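2 Mar 2025
By Garnet Fortin

So the lights are coming back to Sandside! If you walked the seafront last winter you'll remember how gloomy it got past the bandstand, with half the strings dead and the rest blinking when the wind got up. Well, the town council voted this week to pay for a full new set along the promenade, and they should be up by September, in time for the lantern weekend.

I went to the meeting (hard chairs, good cookies) and it passed with hardly any grumbling, which for Sandside is close to a miracle. The old strings went up 12 years ago and salt air has been chewing on them ever since. The new ones will use small clear bulbs in black sockets, the plain kind, after a long and slightly heated talk about whether we wanted colors. I was on team colors. We lost.

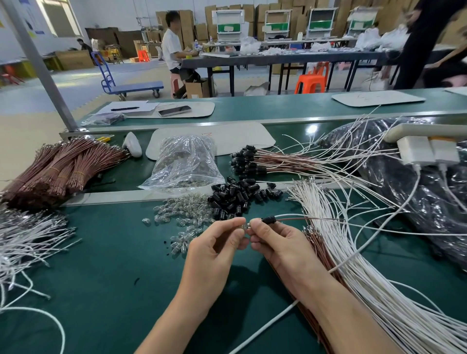 Delali Dramani, who runs the ice cream window by the pier steps, has been pushing for this for two years and was grinning all evening. "People turn around when it gets dark," she told me. "They get as far as the bandstand and go home, and I'm standing there with a full freezer." She'd like to stay open later once the lights are on, and I for one will be helping her with that freezer.

The stretch being done runs from the bandstand to the Stedberg Road crossing. I asked about the steps down to the beach, where I've nearly broken my neck more than once, and was told they're a separate job under a separate budget – so bring a flashlight for now. The poles are staying, but they'll get a fresh coat of paint before anything is hung on them.

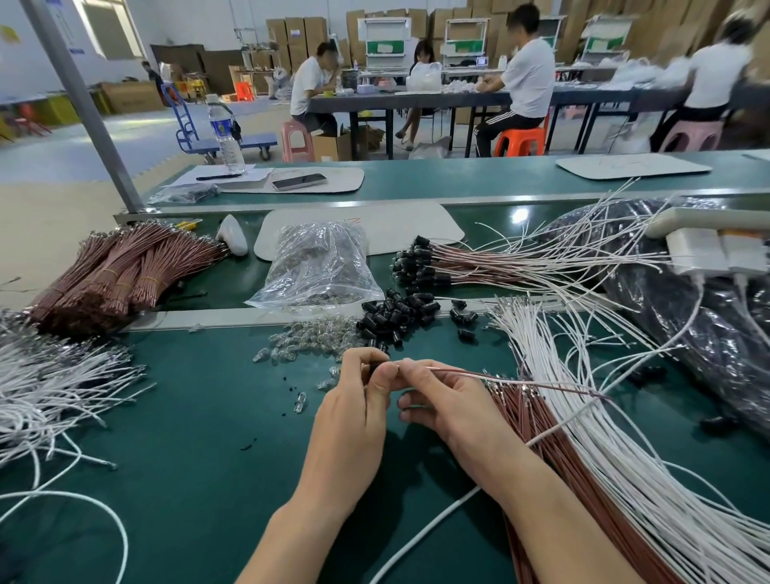

There will be some mess, of course. Parking on the sea side closes for five days while the old cable comes down, and the Safavi Café is moving its outdoor tables around the corner until that's done. Dates for the closure haven't been set yet. The council says notices will go up on the poles themselves two weeks ahead.

If you've got thoughts on what time the lights should switch off at night, the council is taking comments at the library desk. I've already put in for midnight – my neighbor wants ten, and we're still speaking, just about.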